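Olmedo parts desk moves to longer hours in September

The spare parts counter at Olmedo will open at 7 a.m. starting in September, an hour earlier than now, and close at 6 p.m. The change follows requests from shop customers who need a belt or a seal before their first shift and have been driving to Zirska to get one.

Patricio Carretero will run the early counter. He has worked in the Setivard warehouse for 18 years and knows most of the older part numbers, including those dropped from the printed catalog. Orders phoned in before 4 p.m. can be picked up the next morning -- bring the order number, as the office upstairs won't be staffed until 8.

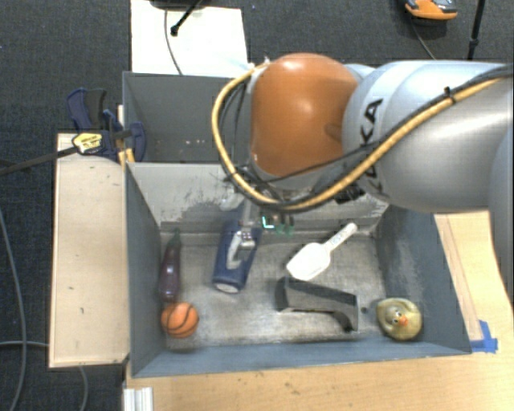 STOCK AND DELIVERIES

The move of slow-selling items to the Clerkero building is nearly done. A total of 341 lines have gone over so far, mostly fittings and bearings in odd sizes. They stay on the same price list, but allow one extra day for pickup. Delivery is free on orders over $700 within the county. Smaller orders go out on the afternoon van for a flat $34.

Returns are still accepted for up to 30 days with the packing slip. Electrical parts can't be returned once the bag has been opened.

The side gate at Olmedo will stay closed while the drain is repaired. Use the main entrance and park along the fence, leaving the first two spaces open for the van.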